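3/16/24

Well, I've done two full terms at Rorkusby Primary now, and I still come home grinning most days. My sister keeps asking when the novelty wears off. Not yet!

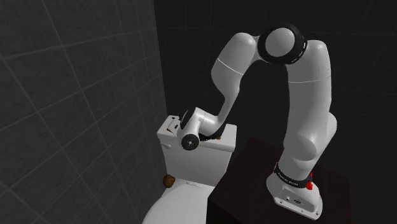
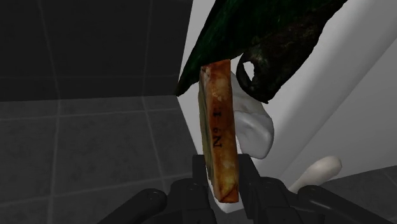
For anyone new, I have the year four class, the room at the end of the corridor with the leaky skylight. I came over from Grorkport in the summer after years of supply work, and having my own lot, every morning, same faces, same pegs, is a completely different job. I know who needs a quiet word before maths and who needs to be sent on an errand by ten o'clock or the whole row suffers.

The big thing this half term has been reading. In February we started what the children call the Long Shelf, where the class tries to read 3000 pages between them before Easter. Comics count, recipe books count, the back of a cereal box does not (we had a vote and it was closer than you'd think). We passed 976 in the first stretch and there was actual cheering, including from a boy who told me in September that he "didn't do books". He's on his third one about sharks.

Ashwin Chettiar in year six has been brilliant and lends me 2 of his readers every Thursday-style slot we can squeeze in, so the little ones get someone older to sit with. I was a bit nervous about it, and then I watched a very serious eleven-year-old do all the voices for a story about a badger and had to go and tidy the paint cupboard for a minute.

Spelling is going less well. I tried a new way of doing it and we all hated it, so back to the old lists and the silly rhymes.

Parents' evening is next, 90 minutes without a break and then chips on the way home. I love it, even the chairs. You get to tell people lovely things about their own children and watch their faces!

Oh, and the class guinea pigs finally have names. Mallet is the brown one and Bredo is the one who bites. If you have any spare hay, please leave it at the office.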